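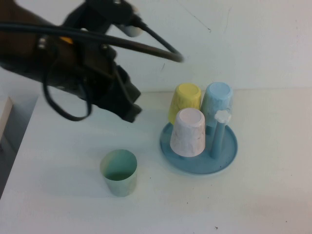

UNIT 2: THE TABLE

Chapter 4
Cups, Trays and the Surfaces Under Them

Pick up a plastic cup and turn it over. You have just changed it from a thing that holds water into a small tower with a flat top, and you have also changed which part of it touches the table. I love starting with this, as so much of good table work is hiding in that one turn of the wrist!

The three cups in Figure 4.1 are all standing on their rims, bases up, on a round blue tray. Look at the yellow one at the back left. It is tapered, so the wide end is now at the bottom and the narrow end at the top. A tapered cup stands very steadily this way up -- try nudging one with a fingertip, first upright and then turned over, and feel the difference for yourself. The inside is covered too, so nothing can fall in from above while the tray waits for guests.

There is a catch, of course. A cup standing on its rim rests the part we drink from on whatever is underneath. If the tray is dusty, the rim is going to meet the dust. So this chapter, which looks as if it is about cups, spends a good half of its pages on trays and tabletops, and I hope you will come to find them every bit as interesting.

Trays first. A raised rim stops a sliding cup at the edge, which is a great help when you are walking. It also makes a corner all the way round where crumbs like to settle, and a quick wipe across the middle will miss it completely. Run the cloth round the inside of the rim before you do the flat part. Then lift the tray and wipe the table where it stood.

Now the colours. Pale surfaces are wonderful teachers. A tiny dark speck that would vanish on a brown table shows up on white or powder blue, though you may need to bend down and look from very near. Dorin Roman, who taught me table service at the Mancuso dining rooms, had us inspect every tray at eye level with a lamp to one side. We grumbled for a week and then began to enjoy it.

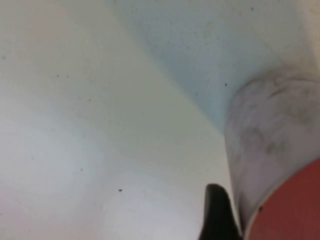

Figure 4.2 Small dark specks on white and pale blue, seen from very close.

Even on a surface that seems plain from a standing height, there is plenty to find once you get near. Some specks are easy to spot and others are so faint that you lose them when you move your head.

Before you read on

You will need a pale tray, three plastic cups, a clean damp cloth and a dry one. Work in pairs.

1. Look at the tray from where you stand and write down what you see.
2. Look again from close up, with the light coming from the side. Add to your notes.
3. Wipe the tray, rim first, dry it, and set the cups on it upside down.
4. Swap trays with another pair and check each other's work.

Keep your notes safe. We shall come back to them in Section 4.3, where Vikas Nishad compares two ways of drying cups.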